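風呂敷のある暮らし 講演用メモ
コテドゥス市民講座 2020-10-20

テーブルの上に一枚の布。まずはここからのんびり始めます。
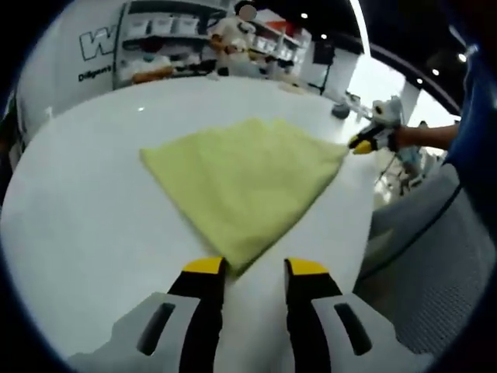 1 はじめのごあいさつ
お足元の悪いなか、ようこそお越しくださいました、とゆっくり。水を一口。マンリケスの会館でお話しするのは5月以来で、あのときは時間をずいぶん超えてしまい、司会のプリチャードさんにご心配をかけました。そのお詫びもひとこと。

2 祖母の箪笥の話
引き出しを開けると樟脳の匂いがして、法事用、お使い用と、きちんと分けてしまってあったこと。子どもの私は結び目がほどけず、よく泣きべそをかいていました(ここは笑っていただけるとうれしいところ)。

3 真結びのこつ
言葉だけでは伝わりにくいので、お隣の方と一緒に手を動かしていただく。急がせないこと。縦結びになった方には、片方の端をまっすぐ引けばするりと抜けますよ、と声をかけてまわる。

4 イバラさんの染め工房
リレロの工房で伺ったお話。見本帳の色は593、どれにも名前がついているそうです。小ぶりのものは一枚1,000円から。お値段は聞かれたらお答えする程度に。

5 ご質問の時間
洗い方は毎回必ず出ます。色の濃いものは最初だけ別洗いで、とお答えする。残り五分でバルドビノスさんにマイクをお返しします。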